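Mivska packing room, progress note for January
To: Inna Kravets
From: Elvia Palacios

Inna, quick one before the 4:30 call. Numbers first, rest after.

Parcels out this month: 725. Target was 500, so well over. Most of that is the Kahraman order, which came in early and all at once. Returns: 6, all wrong address labels, none damaged. Frans is redoing the label template so the apartment line stops dropping off.

Spending. Big table paid for and in. Tape and cartons came in under, void fill over. Still have nearly 40 percent of the supplies line left, would like to carry it into the next period if thats ok with you. Receipts went to Khrystyna already, she has everything except the one for the chairs. Chasing.

Room. Old benches gone, one large table in the middle now, people can get round all sides of it. Much better for the long cartons. Floor was done before the table went in. Hnat wants shelves on the back wall, I said wait for the Inska quote.

Not done yet:
- cables. Still running loose across the floor under and beside the table, need covers or a proper route. Top of my list.
- tape dispensers. Ordered from Polo, not here. Using rolls by hand, slow.
- scale. Borrowing the one from the front office, have to give it back every afternoon. 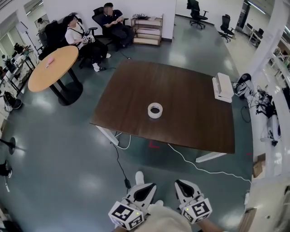 New table with packing tape on top. Floor cables still to be tidied.

Next period: cable covers, dispensers, second packing shift on trial if Hnat can get the hours approved. I'd also like to try packing the small orders seperately in the mornings, Frans thinks it will save an hour, I think less.

Need from you: yes or no on the carry over, and a name at Kahraman for the carton sizes. The old contact doesnt answer.

Elvia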